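Search tips Enter keyword Go

Looking After a Two-Finger Gripper at Home

Textured finger pads do their job only while they are clean and straight. These notes are for the hand-held Skotura with the linked black fingers and blue pads, but most of them apply to any gripper of the kind.
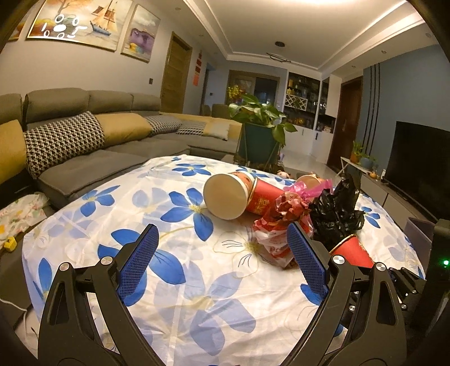 Cleaning the pads

Wipe both pads with a damp cotton cloth and one drop of dish soap, then go over them again with plain water. Work along the texture with an old toothbrush if lint has packed into it. Leave them to dry for 30 minutes with the fingers open. Do not use rubbing alcohol – Raghda Akl tried it in January and her pads went shiny and slick.

Pivots

Brush dust out of the long cutouts in the bars first. Put one small drop of light machine oil at each pivot, open and close the fingers 16 times, and wipe off whatever comes out. Cooking oil turns gummy. If a pivot still feels gritty, take the cap off and clean under it with a pipe cleaner.

Checking that the fingers match

Close the fingers slowly on a strip of paper. It should be held evenly and stay put when you tug. If one pad touches first, loosen the screws on that side a half turn, line up the pad by eye, and tighten again. Small screws strip easily, so use a driver that fits.

A good test load is a paper cup lying on its side. Pick it up by the rim. If the rim folds, the grip is set too tight. A knotted plastic bag is harder, and thin film that keeps sliding out usually means dirty pads.

Storage

Keep it with the fingers slightly open so the pads do not press flat against each other. Ghassan Abou Jaoude replaces his pads after 800 grips – mine have gone well past that and still hold a cup.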